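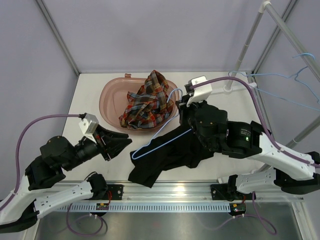

Figure 1. Cell 2 during the hanger task, right arm holding the hanger, left gripper open.

Project report: Writing house rules for a two-arm garment cell
Plultance lab course, spring term

1. What we were asked to do

The assignment was to take a working robot cell and write the operating rules for it. We had hoped to be given the part where the robot does things. Group A got that. We got a binder.

The binder held 14 pages of rules left by earlier groups, and several of them disagreed. Page 3 said to clear the work surface between runs. Page 9 said never to touch the work surface between runs. Both were underlined.

2. Method

We watched 30 runs of the hanger task and wrote down every moment when a person had to decide something the binder did not cover. Iolanda Araújo kept the log, which reached 75 entries by Friday afternoon. Many of them were the same question asked by different people, usually "is it done?"

We then sorted the entries into people, cables, and clothes. Clothes won by a wide margin.

3. The rules we kept

3.1 No hands inside the enclosure while either arm is powered. A still arm counts as powered. So does an arm that "looks finished."

3.2 Cables are checked at both ends of their travel before the first run of the day. The purple ones go along the arms and need slack at the wrist, but a loop big enough to catch a gripper is too big. We tried to put a number on this and argued until the building closed.

3.3 Garments not in use stay in the basin. Spare hangers stay on the rack. The surface holds one garment and one hanger, and anything else on it means the run is not started.

3.4 The operator says "clear" out loud, even when working alone. Everyone feels silly doing this. Everyone did it by the second week.

3.5 A failed run is logged as failed. The old binder allowed "mostly hung," and we have removed it.

4. Trial with another group

We gave the draft to the Bastos section, who had never seen our cell, and asked them to run it from the document alone. They got stuck at 3.3, wanting to know if a garment half over the rim was "in the basin." We now say that no part may touch the work surface — a sentence that took four people and most of a lunch.

5. Limits

All of our runs used soft clothing and plastic-coated hangers. We can't say how the rules hold up with zippers, wooden hangers, or the Jondham cell, which has a different enclosure and a door that sticks. The final version is two pages long and is filed under document number 3683, with the old binder on the shelf beside it.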